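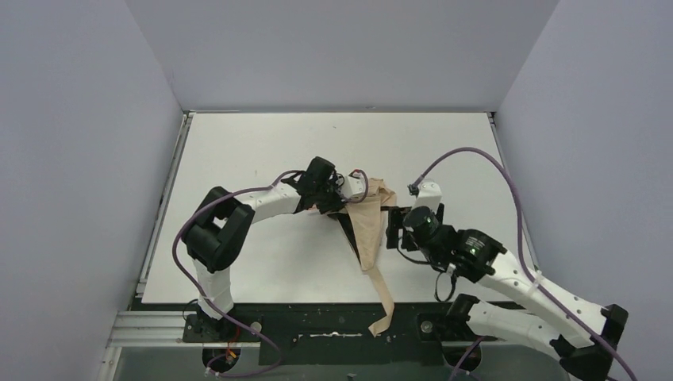

Beige fabric item with strap on a white tabletop, two robot arms in use.

Datasets > Companion Animals > Parasites > Westesora Tick Records

# Westesora Tick Records

## Summary

Westesora Tick Records is a collection of 4,000 reports of ticks found on dogs and cats, submitted by veterinary clinics and boarding kennels in the Neltov district. Each report covers one animal on one visit. The collection is intended for people who study where and when pets pick up ticks, and for clinics that wish to compare their own records with those of their neighbors.

Reports were gathered by 13 clinics and checked by the records office at Grabner. Current release: Aug 1, 2024.

## Contents

The release consists of three files.

- `reports.csv`: one row per animal per visit
- `sites.csv`: one row per clinic or kennel, with district code and type of practice
- `codes.txt`: the meaning of all short codes used in the other two files

## Fields in reports.csv

- `report_id`: unique number, never reused
- `site_id`: matches `sites.csv`
- `month`: month of the visit; the exact day is withheld
- `species`: dog or cat
- `age_band`: under one year, one to seven years, over seven years
- `coat`: short, medium, long
- `tick_count`: number of ticks removed; values above 70 are entered as 70
- `body_area`: ear, neck, leg, belly, other
- `stage`: nymph, adult, unknown
- `product_used`: collar, spot treatment, tablet, none, unknown
- `last_dose`: weeks since the last dose, as stated by the owner

Blank cells mean that the question was not answered. A zero in `tick_count` means that the animal was examined and no ticks were found. The two must not be merged.

## Method

Clinic staff examined each animal by hand, following a written guide prepared by Yurani Echeverri. Ticks were removed with a fine-tipped tool and kept in sealed tubes. Life stage was entered at the clinic. Daiane Vieira examined a second sample of tubes from each site and corrected the entry where the two readings differed. Corrected rows carry the letter R in `report_id`.

Reports from kennels were entered on paper and later typed using Claliline, the records office's entry form.

## Known Limits

Owners' statements about treatment were not checked against sales or prescription records. Dates of the last dose are often given from memory, and `last_dose` should be read with this in mind.

Pets that never visit a clinic are absent. Farm dogs are few. Cats make up a smaller share of the reports than they do of the pets in the district.

June is overrepresented. Two sites held free checkups in that month, and the additional visits are included in full.

The data do not show whether any product prevents tick bites and should not be cited for that purpose.

## Privacy

Owner names, addresses, and microchip numbers were removed before the files left the clinics. Any site with fewer than 15 reports was combined with the nearest site of the same type.

## Use and Citation

The files may be used and shared for teaching and research, provided the source is named. Commercial use requires written permission.

Suggested citation: Camenzind, H., Echeverri, Y., and Vieira, D. Westesora Tick Records. Grabner records office.

## Changes in This Release

- Added `coat`
- Split "head" into `ear` and `neck` for all rows where the paper form allowed it; the remainder were moved to `other`
- Removed duplicate kennel reports identified by Cyrill Schnyder

## Contact

Corrections should be sent to Valentin Haslinger at the records office, with the `report_id` of each row concerned.

15 shares | 0 comments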